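Romana，你好！

八月的进展我还是照老样子写，想到哪儿说到哪儿，正式的表格我另外填好发给财务那边。

先说你最关心的：遥操作示教这块总算跑顺了。上个月卡住我们的是手柄到仿真机械臂之间的延迟，手一动，画面里的臂要愣一下才跟上，大家录着录着就开始提前量乱打，录出来的轨迹歪歪扭扭，没法用。后来把Grinden那套通信模块整个换掉，重写了插值，现在跟手多了，我自己连着录一下午也不觉得别扭（眼睛还是酸的）。

这个月一共录了16条能用的示教，全在仿真里做，任务是桌面整理：圆桌上有杯子、盘子、布和小方块，操作员遥控夹爪去够方块，抓住，放到盘子里。听起来简单吧？我一开始也这么想！难的是高脚杯，杆子细，底座又宽，夹爪稍微绕远一点就容易蹭到。所以我们现在要求操作员先把夹爪抬高，从上方过去，再往下探。

录制时操作员面前开两个窗口，一个看全桌，一个是近景。近景窗口是Kopecký项目组那边提的建议，我起初嫌占屏幕，用了两天就离不开了，最后那一小段下探基本全靠它。 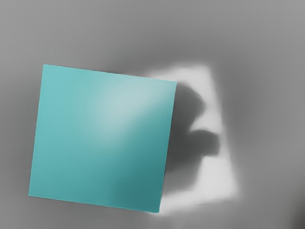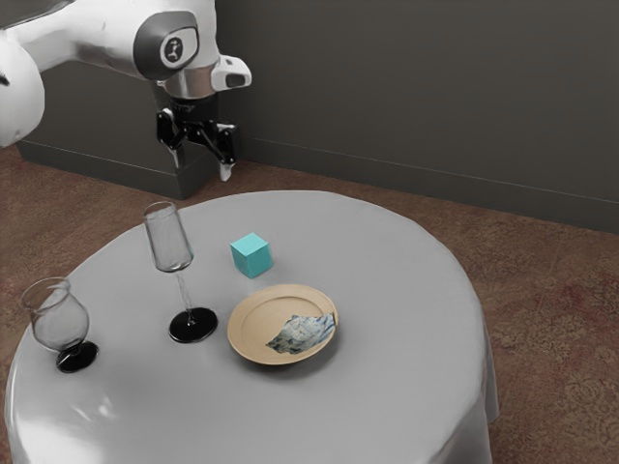 桌面整理任务，仿真画面。前一张为青色方块近景，后一张为全桌视角，夹爪张开、尚未抓取。

再说说手把手拖动示教。这部分进度慢一些，得老实交代。Pririer实验间的那台真机，拖动模式下手腕关节偏沉，新来的同学拖得胳膊发抖，曲线上全是小锯齿。我们试了4组阻尼参数，目前有一组勉强顺手，但慢速的时候还是会一顿一顿的。我倾向于先不在这上面死磕，把真机示教的量往后挪一个月，仿真遥操作先多录。你要是觉得不妥，咱们打个电话聊，上午十点以后我都在。

数据整理方面，Skinard标注工具已经接上了，每条示教切成接近、抓取、搬运、放下4段。切分现在还是半手工，抓取和搬运的分界最难定，我和同事对同一条轨迹的切法经常差好几帧，为这个还争过几回。准备下个月写一页统一的规则，写好了也发你一份。

光照也动了一下。之前仿真里光太平，方块几个面糊成一片，操作员总说判断不了远近。现在调得有明有暗，影子也出来了，近景里靠影子判断距离方便不少。副作用是有的角度会过亮，桌面白花花一片，这个还在调，不急。

钱的事：设备费基本没动，主要花在操作员工时上，比计划略高，原因就是延迟没修好那阵子录的东西几乎全部重来了。我在表格里单列了一行，你一眼能看到。另外想申请再买2个手柄，现在轮着用，一个人录，别人只能干等着，挺浪费时间的。型号和报价附在邮件里。

下个月打算做的事：
仿真示教继续录，方块的初始位置多换换，别老摆在同一块地方；
加一个把布从盘子上拿开的任务，软的东西我心里没底，先试几条看看；
用现有的示教训练第一版策略，哪怕效果很差也先跑通，结果好坏都会写进下一份报告；
真机的阻尼再调一轮，调不好就请厂家来看。

对了，你上次问能不能来现场试试遥操作，当然能！提前一天说一声就行，我把手柄充好电。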